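Hurilo two-finger gripper kit, reviewed after 6 weeks in the shared shop

I paid $400 for the Hurilo kit in June and I've been grinning at it ever since. The build took me two evenings, most of it spent routing the cable. The instructions skip a step at the wrist plate (put the long screws in first!), but everything fit, and the fingers closed straight on the first power-up.

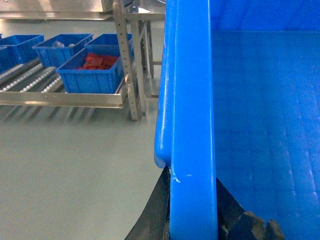
Grip strength was my big worry going in. My old Vornwood set had plenty of squeeze but flat, slick tips, and anything glossy slid right out. The Hurilo tips have these knobby bumps on them, and I love them. With a finger on each side of a crate wall, you get a hold that doesn't depend on finding a handle, so my pick routine got a lot shorter. I did have to slow the closing speed way down in the Plutano software, where the default is much too eager.

Small gripes: the spare pads cost too much, and the fan whines. My log stands at 1249 grips and I still have the original pads on. Next up is teaching it to tell a full bin from an empty one, with shiny plastic and overhead lights doing their best to fool my threshold settings.

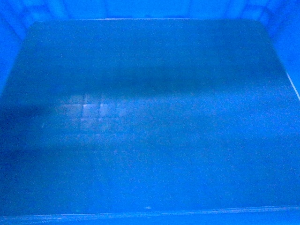

Lizeth Benavides writes: I had the same trouble with glare until I quit using brightness and switched to a depth reading at the floor of the bin. Try that before you buy a filter. And yes, the fan is awful, mine got swapped in a week.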